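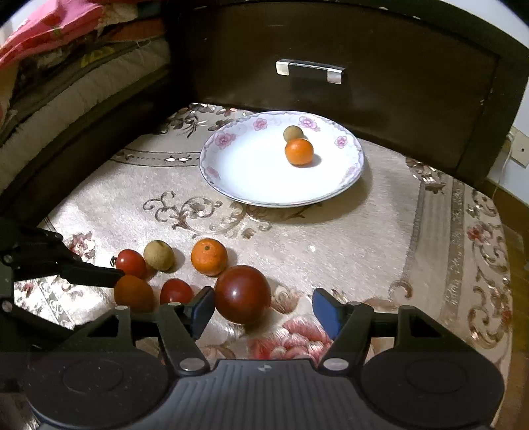

Kitchen Tips: Fruit and Veg

Keeping a Mixed Plate of Fruit and Tomatoes on the Table

By Dilwyn Gape

Most households buy fruit for the table in small lots and end up with a mixture: a couple of mandarins, a few cherry tomatoes, one big dark tomato from the market and something brown-skinned that could be eaten this week or next. They can share a plate for a few days if you choose the plate properly and check it often. The notes below come from my own kitchen and from readers who have written in over the years.

Use a plate for small amounts

A deep bowl suits apples. For small, soft fruit it is a poor choice. The bottom layer carries the weight and you don't find the split tomato until it has leaked over its neighbours. On a dinner plate everything sits in a single layer and can be seen.

A white centre is best. Juice and mould both show up on white straight away, and a coloured glaze hides them. A decorated rim makes no difference. I have used floral plates from op shops for years, with pink and mauve flowers around the edge, and they do the job as well as anything sold for the purpose. Look for a slight lip so that round fruit stays put when the plate is carried.

If the glaze is crazed, keep that plate for fruit that will be peeled. Tomato juice stains the fine cracks and is hard to shift.

Sort before you set out

Tip everything onto the table first and leave the plate until last. A tablecloth underneath stops cherry tomatoes from rolling off the edge. Then go through them one at a time.

Feel for soft spots with the flat of the thumb. A small dent in a firm, dry skin is usually harmless. A dent that gives, or feels damp, means the fruit should be used that day.

Look at the stem end. Mould on a tomato often starts there, and so does splitting. A dried brown stem is no problem by itself. Green stems can be left on cherry tomatoes, though they should be turned so they don't poke the fruit alongside.

Check mandarins all over, including the base. A loose, puffy skin is normal in some varieties. A patch that has gone pale and soft is on its way to blue mould, and one mouldy mandarin will spread it to the next by touch.

Anything you can't identify by feel, cut open. Brownish and olive-coloured fruit is difficult to judge by colour alone.

Potatoes do not belong on the plate at all. Small ones get in among the fruit more often than you would think, especially if the shopping was tipped out in one go. They want a dark cupboard, and light turns them green.

Arranging the plate

Put the largest item down first, a little off centre, and place the others around it. Big tomatoes should sit stem end down if the shoulders are level, or on whichever side is steadiest. Small tomatoes go next, on the side nearest to the person most likely to pick at them. Citrus goes to the back.

Leave a gap between pieces if you have the room. Fruit that touches will bruise at the point of contact, and air moving between pieces keeps the skins dry. 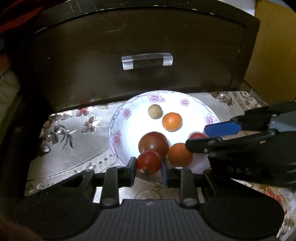
Five or six pieces is enough for a standard dinner plate. If you have more than that, use a second plate or hold the rest back in the pantry and top up as needed. For those who like to work by weight, 700 grams is the most I put on one plate, and that includes a heavy tomato or two.

Don't wash anything before it goes out. Rinse it when you are about to eat it. If the tomatoes came home dusty, wipe them with a dry tea towel.

Where to put it

Keep the plate out of direct sun and away from the stove. A table against an inside wall is good. The top of the fridge is too warm in most kitchens, and people forget what is up there.

Tomatoes that still need colour can sit at room temperature until they are ready. Once fully ripe they will hold for another day or two on the table, then they should be eaten or put in the fridge. Take them out an hour before the meal, as the flavour is dull when they are cold.

Bananas go somewhere else. They will hurry along everything near them.

Using up what comes off the plate

Check the plate each morning and take off whatever is past its best. These are the three things I make most often.

Pan tomatoes. Halve the soft cherry tomatoes and put them cut side down in a little oil over a medium heat. Leave them alone until the edges colour, then add salt and a spoon of water. Good on toast.

Tomato and mandarin salad. Abenezer Demissie of Zasham wrote in with this one. Slice a large dark tomato thickly, peel a mandarin and cut it across into rounds, and lay the two together. Dress with olive oil, a little vinegar and thin slices of red onion. He adds a green chilli. I leave it out.

Dried peel. Scrape the white pith from mandarin peel and dry the strips on a tray in the oven at 70 degrees until they snap. Store in a jar. A strip or two in a beef stew is plenty, and the rest keeps well through the winter.

Looking after the cloth

Fruit juice on a patterned cloth is easy to miss, particularly on beige or cream. Lift the plate and look underneath whenever you top it up. Sponge a fresh tomato mark with cold water from the back of the fabric, then work in a little dishwashing liquid and leave it for ten minutes before it goes in the wash. Hot water will set it.

Older marks need a soak. I use 100 grams of oxygen bleach powder to a laundry tub of warm water for coloured cottons, and check a hem first for dye loss. Linen can have the same treatment. Dry the cloth in the shade if it is printed, and look it over in daylight before ironing. If there is still a shadow of the stain, soak it again and leave the iron in the cupboard until it has gone.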